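**Status:** open, waiting on parts
**Site:** Hingate, ground floor unit
**System:** Zondent water softener, under-sink dishwasher, kitchen cold feed
**Opened:** July

Reported problem: white film on glasses and flatware after every dishwasher cycle. Started after the softener was serviced. Softener display shows no fault. Salt level fine.

**08:40** — Ran a short cycle with nothing but six clear glasses and the usual tablet. Film on all six. Wiped one with vinegar and it came clean, so it's mineral and not etching.

**09:05** — Tested hardness at the kitchen cold tap with a strip. Reads hard. Tested at the outside tap, which is not softened. Same color on the strip. The softener is either bypassed or not doing anything.

**09:15** — Checked the bypass lever. It was in the service position, as it should be. Moved it to bypass and back twice in case it was stuck partway. Let the cold tap run for a few minutes and retested. No change.

**09:30** — Went into the Zondent menu. Capacity remaining shows 700 gallons. Wrote that down and ran the kitchen tap and the bathroom tap together into the drain for a while. Still 700. The counter is not moving, so the unit thinks no water is being used and never asks for a regeneration. That explains the clean display.

**09:50** — Started a manual regeneration. It goes through backwash and brine draw normally. You can hear the valve motor step at each stage and the drain line runs. The full cycle takes up to two hours, so left it going and looked at the rest of the kitchen complaint in the meantime.

**10:20** — Second item on the original request was slow draining at the kitchen sink. Trap was packed with grease and bits of sponge. Cleaned it out and put it back with the old washer, which is still good. Sink drains at normal speed now. Recommend a strainer basket. Closing this item.
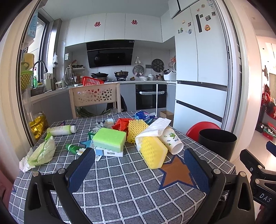 *Hingate, table with sponges and packaging.*

**11:55** — Regeneration finished. Strip at the kitchen tap now reads soft. Repeated the test with a second strip from a different pack and got the same result. Resin and valve are working, then. The fault is in the metering.

**12:10** — Pulled the meter cable off the valve head and looked at the plug. No corrosion. Plugged it back in, ran water, counter still stuck. Shut off the feed, released the pressure and took out the turbine. It spins freely by hand, but one of its two magnets is missing. The housing has a mark on the inside where the turbine may have been put back crooked. I can't say for sure that this was done at the service.

**12:30** — Refitted the turbine and checked for leaks. None. Called the Kakness parts desk. The turbine is sold as a kit with the O-ring. They don't have it on the shelf and will order it in.

**12:45** — Workaround until the part arrives: changed the regeneration setting from metered to timed, every 3 days, starting at 2 a.m. This uses more salt than it should, so the tank needs checking more often than usual. The tenant has been shown how to start a manual cycle from the front panel if the film comes back.

**13:10** — Ran the dishwasher again with the same six glasses after wiping them down with vinegar. All came out clear. Also found the dishwasher's own hardness setting turned up to maximum, likely changed by someone trying to fix the film. Set it back to low.

**Still to do**

- Fit turbine kit when Kakness confirms delivery
- Switch regeneration back to metered
- Run both taps and confirm the counter drops
- Ask Kariuki for the service sheet from the last visit — we only have the invoice

Leave the ticket open until the counter has been checked.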